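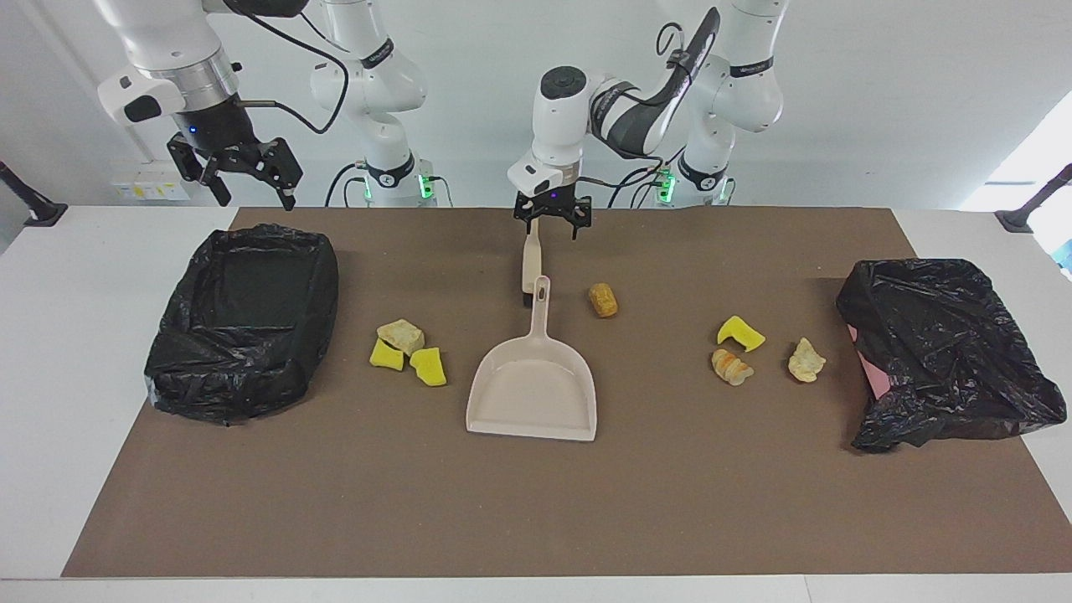
Sharon Kashindye meinte, man dürfe einen Wagen, der so lange gestanden habe, nicht anlassen, man müsse ihn erst einmal begrüßen, und mit Begrüßen meinte sie, dass jemand die Kerzen herausdrehen, einen Fingerhut Öl in jeden Zylinder geben und dann die Kurbelwelle von Hand bewegen solle, ganz langsam, so wie man einem alten Herrn aus dem Sessel hilft.

Ich hörte ihr durchs Telefon zu und schaute dabei auf den Murnska, der unter seiner Plane in der Scheune meines Onkels stand, so wie er dort gestanden hatte, als ich noch mit kurzen Hosen über seine Trittbretter geklettert war. Ein Murnska Tourer, offene Karosserie, sechs Zylinder, das Lenkrad rechts, obwohl man in Murnska, wie mein Onkel immer gern betonte, schon damals auf der rechten Straßenseite fuhr und sich niemand je die Mühe gemacht hatte, den Widerspruch aufzulösen. Er war in seinem Leben 11 Rennen gefahren und hatte keines davon gewonnen. Einmal war er Zweiter geworden, beim Bergrennen von Steltell, und von diesem zweiten Platz hat unsere Familie gezehrt wie andere von einem Adelstitel.

»Hast du den Schlüssel für die Kerzen?«, fragte Sharon.

Ich hatte ihn. Er lag in der Zigarrenkiste, in der mein Onkel alles aufbewahrte, was er für wichtig hielt: den Schlüssel, eine Startnummer aus Blech mit der 14 darauf, ein paar Quittungen für Reifen und einen Brief meiner Tante, den ich nicht gelesen, aber sehr wohl bemerkt habe.

Also drehte ich. Die erste Kerze kam freundlich heraus, die zweite auch, bei der dritten musste ich mich auf den Kotflügel setzen und eine Weile mit ihr reden (Sharon hörte sich das am anderen Ende geduldig an und gab gelegentlich zu bedenken, dass Rostlöser auch ein gutes Argument sei), und als endlich alle sechs nebeneinander auf dem Lappen lagen, war draußen schon das Licht schräg geworden, und die Schwalben kamen zum Tor herein und wieder hinaus, als gehörte ihnen der Laden. Was er vermutlich auch tat.

»Jetzt Öl«, sagte sie. »Und dann isst du was. Das muss über Nacht einziehen.«

Ich aß also etwas, nämlich Brot mit den eingelegten Gurken, die noch im Keller standen, und setzte mich damit auf die Bank vor der Scheune, auf der mein Onkel im März, als die Sonne gerade eben reichte, zum letzten Mal gesessen hatte. Er hatte mir damals von dem Tag in Steltell erzählt, wie er es jedes Jahr tat, nur diesmal mit einem anderen Ende. Sonst hatte immer der Vergaser gestottert, in der letzten Kehre, und der Higuchi war vorbeigezogen, grün und unverschämt leise. Diesmal aber sagte er, der Vergaser habe überhaupt nicht gestottert. Er habe vom Gas gehen müssen, weil am Straßenrand, auf einem Milchkannengestell, ein Mädchen mit gelbem Kopftuch stand und ihm zuwinkte, und er habe zurückgewinkt, mit der ganzen Hand, und eine Kehre fährt sich nun einmal schlecht mit der anderen allein.

»Und das war Tante Marta?«, hatte ich gefragt.

»Das war deine Tante Marta«, hatte er gesagt, »und wehe, du erzählst ihr, dass es nicht der Vergaser war.«

Am nächsten Morgen rief ich Sharon wieder an, stellte das Telefon auf den Kühler und legte die Kurbel ein. Ich lehnte mich dagegen, nicht fest, eher so, wie man sich an eine Tür lehnt, hinter der vielleicht noch jemand schläft. Zuerst geschah gar nichts. Dann gab es tief unten ein Geräusch, ein Schmatzen beinahe, und die Kurbel sank mir ein kleines Stück entgegen, und dann noch eines.

»Er dreht«, sagte ich, und meine Stimme war nicht ganz so, wie ich sie mir für diesen Augenblick gewünscht hätte.

»Schön«, sagte Sharon. »Dann lass ihn jetzt in Ruhe und such mir die Nummer vom Vergaser heraus.«

Ich wischte mir die Hände ab und klappte die Haube auf der anderen Seite hoch.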